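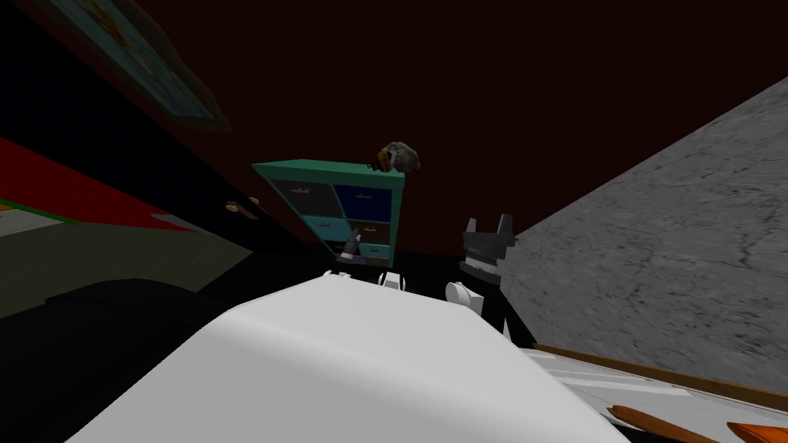 Tick season started early on the Wurnard side

23rd February

I pulled two ticks off my left calf last night, and that is the earliest I have had one since I moved to Flernside. Most years I don't think about them until the grass is up. This February has been mild and I got careless with my socks.

I called the clinic in Honitz to ask whether I should come in. The nurse asked how long they had been attached, and I said a few hours, going by when I walked the lower trail. She told me to write down the date, wash the bites with soap, and call back if I got a rash, a fever or sore joints in the next month. She also said they had already had other calls about ticks, mostly from people who walk dogs by the creek.

The county put up a notice at the Wurnard trailhead. It says the health office collected 1,703 ticks on that stretch last year, and 230 of them came from the parking area and the first bit of path. I had always assumed the risk was up in the woods. The parking area gets mowed maybe twice a summer, so I suppose it makes sense.

For removal I use plain pointed tweezers. Grip close to the skin, pull straight up, don't twist. My father used a hot match and I would not do that now - the nurse was firm about it too.

I have moved the tweezers to the glove box and put a second pair by the back door. Long pants from here on, tucked in. I still plan to do the Nasution loop this weekend, but I'll start from the gravel end and stay out of the brush. The dog is due for her treatment anyway, so I'll pick that up in Honitz on the way home.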